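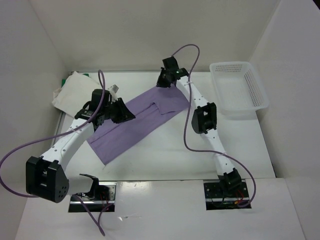

The wash that ate the sweater

Most clothes don't wear out on the body. They wear out in the laundry room, a little at a time, and the owner usually finds out when a cuff goes thin or a collar starts to curl.

Ylva Rustad has been mending and cleaning other people's clothes in Treltley for most of her working life. Her shop, Fagerlund, takes up the ground floor of a narrow building near the bus station. People bring her things they think are ruined. Many are only badly washed.

Her first question to a customer is how full the drum was. A packed drum rubs cloth against cloth for the whole cycle, and the detergent never rinses out of the middle of the load. What comes out feels stiff, so the owner adds softener the next time, and the softener coats the fibers and holds on to more soap. Towels treated this way stop drying anybody. Two hot washes with no detergent at all will bring most of them back.

Heat is the other common trouble. Cotton can take it, but the elastic in a waistband can't take it for long, and neither can the print on a T-shirt. Rustad washes nearly everything cool and keeps hot water for bedding, dish towels and anything a sick person has worn.

Then there is wool. A wool sweater shrinks from movement and from a sudden change in temperature, and either one can do it alone. She fills a basin with lukewarm water, adds a small spoonful of wool soap, presses the sweater under and leaves it for ten minutes. The rinse water is the same temperature as the wash. She rolls the sweater in a towel, kneels on the roll, and lays it out on a rack away from the radiator.

A sweater that has already shrunk can sometimes be coaxed back a size. She soaks it in water with hair conditioner, stretches it by hand and pins it to a board until it dries. If the knit has turned thick like felt, she tells the customer to make mittens.

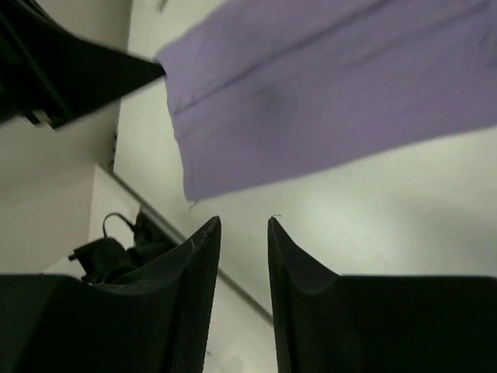
Ylva Rustad says that the dryer does more harm than the washer, and that she would sooner give up her iron than her clothesline. The gray fluff in the lint trap, she points out, used to be part of somebody's shirt.

In Prestutstead, a few miles up the road, the Justard laundromat has put up drying lines in the yard behind the machines. They went up in May, and by September there was a waiting list for them on sunny mornings. Customers pay for the wash and hang their things for free. The yard faces south and catches the wind off the river, and a load of shirts hung at nine is usually ready before lunch.

Hanging has its own rules. Shirts go upside down, pinned at the hem, so the peg marks end up where they will be tucked in. Dark colors go inside out, out of the sun. Knits don't go on the line at all, as their own wet weight will pull them long.

Folding matters less than people think, except for storage. Anything heavy and knitted belongs in a drawer. Linen can hang. Clothes going away for the summer should be washed first, even when they look clean, since moths go for sweat and food stains before they go for plain wool. Cedar blocks help a bit if they are sanded every year to bring the smell up.

Rustad keeps a cardigan on a shelf behind her counter. It was knitted in 1974, by her aunt, and the elbows have been darned more times than she can remember. The buttons are new. She still wears it when the shop is cold.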